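Pultgate Fold-Flat Market Tote

There are totes you buy because they look nice on a hook, and there are totes you end up taking everywhere. The Pultgate is the second kind, and we've been carrying samples of it since November with a lot of pleasure. It started as a bag for the Saturday-style produce run (two melons, greens, a jar of something you didn't plan on) and it has since been to the beach, the laundromat and a very rainy outdoor concert.

The body is cut from one long piece of cotton canvas, so there's no seam across the bottom where the weight sits. Remo Nägeli, who drew the first pattern, wanted handles that sit comfortably over a winter coat, and he got them — they're long, flat and wide enough that they don't dig in when the bag is full. We love the inside pocket too. It's big enough for a phone and keys and sits high, so you aren't fishing under the potatoes for either one.

What you get

Main bag with full-length handles
Inside pocket, open top
Snap loop for folding the bag closed
Two drawstring produce sacks in thin cotton

Retiring the drawer of plastic

Most of us have a stash of thin bags at home, and some of them are pretty cheerful! Keep using the ones you have. They fold up small, they line a wastebasket nicely, and a couple tucked in the bottom of the Pultgate will keep damp lettuce away from the bread. 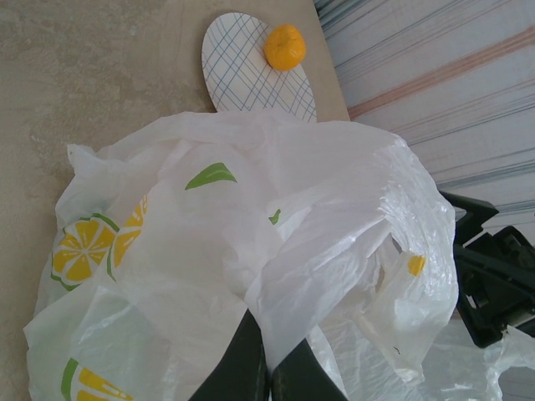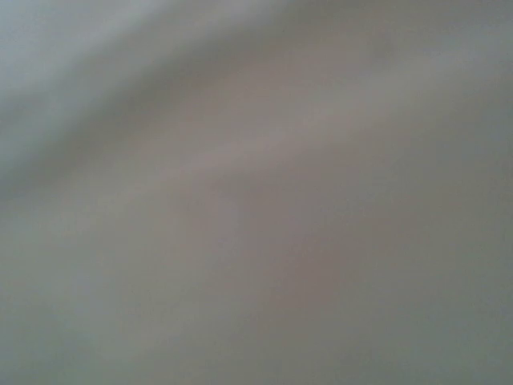

Size and fit

Laid flat, the bag is 46 cm wide, and the handle straps are 73 cm each from end to end. It stands up on a counter by itself once there's something heavy in the bottom, so you can load it with both hands. Folded and snapped, it goes into a coat pocket or the door pocket of a car. The empty bag weighs 198 grams, produce sacks not included.

Colors

Oat, brick, pond green and a deep navy that hides just about everything. Brick is the one that fades most, and we think it looks better for it. Oat shows beet juice. Ask how we know.

Washing

Cold water, inside out, with the snap open. Hang it by the bottom corners and the handles will dry straight. The canvas feels stiff out of the package and softens a good deal over the first few washes, and it can shrink a little, mostly in height. Skip the dryer if you can. The produce sacks can go in with your towels.

Ordering

Sold singly or in cartons of 144 for shops and markets. Carton orders can mix two colors. If you'd like your own print on the front panel, send us the artwork first and we'll tell you how it will sit around the pocket stitching.

Related items

Brirnon Insulated Lunch Sack
Pruvost Bottle Carrier, Four Slot
Skinport Roll-Top Dry Bag
Drawstring Produce Sacks, Refill Set

Contact us | Shipping and returns | © Pultgate | Back to top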